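Workshop notebook, Skestulow bench kitchen
Saturday, September 22, 2018

Fruit keeping test, second week. Written by me the same evening, with some corrections from Callum Blackburn in the margin which I have copied into the text.

I start with what I forgot to write last time. The fruit from Fulley came on the early van and I did not check the bottom of the crate before I signed. Two plums were split and one tangerine had a green spot the size of a coin. I took these out and they are not in the test. If the weights of the first day look too high against the invoice, this is the reason, the invoice counts everything and also the crate paper.

The question is still the same as in our plan. We want to know which fruits can stay together in one bowl on the table of a normal family, and which must be kept apart, and for how many days. People ask us this at the Clollow market every time and we give them answers from our grandmothers. I would like to have better answers before December, when the tangerines are most of what we sell.

Conditions today: window closed until lunch, then open. The thermometer on the shelf is not to be trusted, it showed the same value in the morning and after lunch, and I was in a sweater and then without it. I have put a new battery on the shopping list.

I moved the test from the steel bench to the table. On the steel the fruit is cold from below and this is not how people keep it at home. The table has the plastic cloth with the squares, the beach one with teapots and starfish. Callum does not like it and says it makes every fruit look like a holiday. But it wipes clean in one movement, and juice does not go through it, so for me it stays.

Handling. We agreed to lift every fruit separately and not to roll it, since rolling hides the soft side and you press it again without knowing. Plums are the most difficult. The skin is shiny and looks perfect and then under the thumb there is a place like wet paper. Last week I marked three plums as good and in the evening they were not good. So now I look at the plum in the air first, from below also, and only after this I touch near the stem. The stem end goes soft last, so if this end is soft there is no need to check the rest.

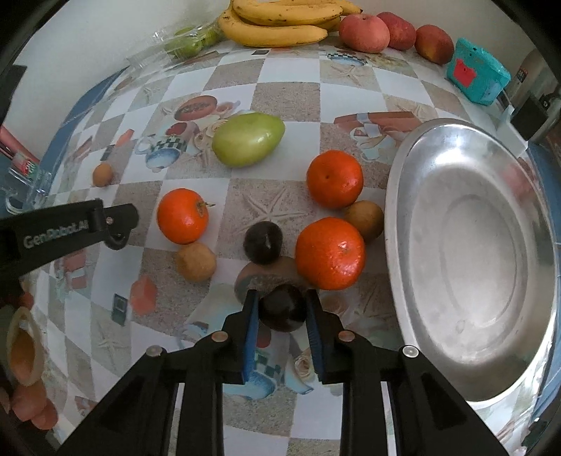
The tangerines are easier but they lie in a different way. The peel becomes loose from the inside and you can feel air under it, and many people think that this means old. I opened two with loose peel and two with tight peel after lunch. The loose ones were sweeter, both of them. One of the tight ones was dry near the top. Four tangerines prove nothing, but I write it here so that I remember to do it properly with a full box. Callum says that his mother always chooses by weight in the hand and never by the peel. I will add a column for this.

Question of leaves: a tangerine that still has a piece of stem and leaf should be recorded as such. In the first week I removed them all with the small scissors to make the weighing fair, and I now think this was a mistake. Where the stem is cut too short, the little button falls out and the mold begins exactly in the hole. From today the stem stays on if it came with the fruit.

Weights. The kitchen scale was reset with the 100 gram piece before I started and again at the end, and it was correct both times. The smallest pear in the crate was 58 grams, which I did not believe, so I weighed it again. The same. The bag of plums that we keep apart in the cupboard, as the control, was 848 grams with the bag. I did not subtract the bag because I also did not subtract it last week. Please, Callum, do not correct this in the table, we compare only the loss.

Small pears. I have a problem with the name. On the Fulley paper they are only "pears, small, mixed", and there are at least two kinds, the more golden ones and the ones with rough brownish skin. They do not ripen at the same speed. The rough ones stay hard for days and then are ready for one afternoon. I asked by phone and the lady promised to send me the names. Until she does, I write "gold" and "rough" on the tape and we should both use these words. Last week we had "yellow", "brown", "russet" and "the ugly one" on the same sheet and I lost half an hour with it.

Smell check, with eyes closed, after the lid was on for an hour:
plums alone - nearly nothing
tangerines alone - the peel, strong, pleasant
plums and small pears - sweet, a little like wine already
everything together - only tangerine, it covers all the rest

The last line is important for our purpose. If there is a tangerine in the bowl, you do not smell that a pear is going bad. I think this is what happens in most homes, and it happened in mine. So maybe the advice is simple: keep citrus in its own dish, and then your nose can work. I would like to repeat it with a person who does not know what is under the lid. Callum knew, because he had put it there.

About the cutting. I did not cut any plum today and I know that the plan says one per day. We have fewer than I counted on, after the split ones, and if we cut every day they are finished before the end of the test. I suggest to cut every second day. If you do not agree, write it here under my line.

(C.B.: Agree. But cut the worst one, not the nicest. You always cut the nicest one and then we eat it.)

This is true and I accept it.

Cleaning. The cloth was wiped with warm water and a little vinegar, no soap, because the soap from Shehu has lemon perfume and it would spoil the smell check. The sticky place near the corner is old, it is from the jam day. I tried a hot cloth on it for a minute and it became smaller but did not go away. The fruit that belongs to the test goes back to the shelf overnight in the same order, please do not tidy it. On the inside of the cupboard door I have drawn the order on paper. The fruit in the blue bucket is not for the test and can be eaten or made into compote. There were 42 pieces in the bucket in the morning and there are fewer now. This is fine, only leave the tangerines with the leaf, I want those for the stem trial.

Mistakes today, so that we do not repeat them:
I wrote the first weights in pencil on the damp sheet, and three of them cannot be read. I weighed these again but it was already one hour later.
The lid for the smell check still had the smell of onions when I began. I washed it and started again, so the hour began late.
I put the tape on the fruit skin. It pulls the bloom off the plum and then you see a clean stripe which looks like damage. Tape goes on the paper under the fruit.

To do for next time
New battery for the thermometer.
Ask Fulley again for the names of the pears.
Second dish for the citrus, same size as the first one.
Find a person for the blind smell check, not from the workshop.
Column for "heavy in the hand".

I also want to read again the notes from the apple test, there was something about newspaper between the layers and I do not remember if it helped or only made the apples taste of newspaper. The folder is not on its shelf. Callum, if you have it at home, please bring it.

Last updated: the same evening, after washing up
6 comments | 11 shares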